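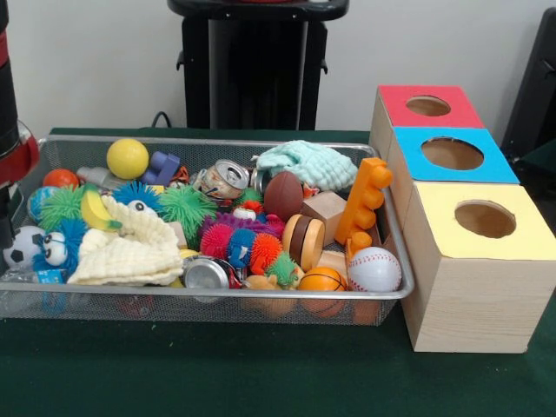

Notas para la charla: Guardar menos, jugar más
Biblioteca de Solham, 28/04/2019

Buenos días a todos, y gracias por venir un domingo, que ya sé lo que cuesta salir de casa con los niños desayunados y los dos zapatos puestos. (Esperar a que se siente la última fila. Agua.)

Empiezo por una confesión. Cuando nos mudamos a la calle Zapata yo tenía un cajón para cada cosa, con su etiqueta escrita a mano, y estaba muy orgullosa. Duró hasta septiembre. Mis hijos sacaban todo, yo lo clasificaba por la noche y al día siguiente volvíamos a empezar, ellos tan contentos y yo agotada.

Preguntar a la sala: ¿quién recoge los juguetes en vuestra casa? Dejar que contesten con calma, suele haber risas.

Primera idea: el recipiente abierto. Una bandeja o una cesta baja, sin tapa, donde las pelotas convivan con los muñecos y con lo que haya aparecido ese día. Un niño de tres años no clasifica por categorías, pero sabe echar cosas dentro de otra cosa, y le encanta — sobre todo si hace ruido. Cuando la bandeja se llena hasta el borde, toca elegir qué descansa una temporada en el armario.

Contar aquí lo de la ludoteca de Horkau: llegaron a tener 100 juegos a la vista y los niños iban de uno a otro sin quedarse en ninguno. Guardaron más de la mitad y las tardes se volvieron larguísimas, en el buen sentido. No alargarme, que luego me falta tiempo para las preguntas.

Segunda idea: lo que no es juguete también juega. Trapos, latas, cajas de madera. Las latas, mirad bien que no tengan filos antes de dejarlas a mano, y con los más pequeños mejor ni sacarlas. Un trapo puede ser capa, río, mantel y venda en la misma tarde.

Tercera idea, y aquí bajar un poco el ritmo: recoger juntos. Cinco minutos, con una canción, siempre la misma. La nuestra la aprendimos en los talleres de Cimis y todavía la cantamos, aunque el mayor ya pone los ojos en blanco.

Si queda tiempo, hablar del rincón de los abuelos. Si no, pasar a las preguntas y recordar que las hojas con la canción están en la mesa de la entrada.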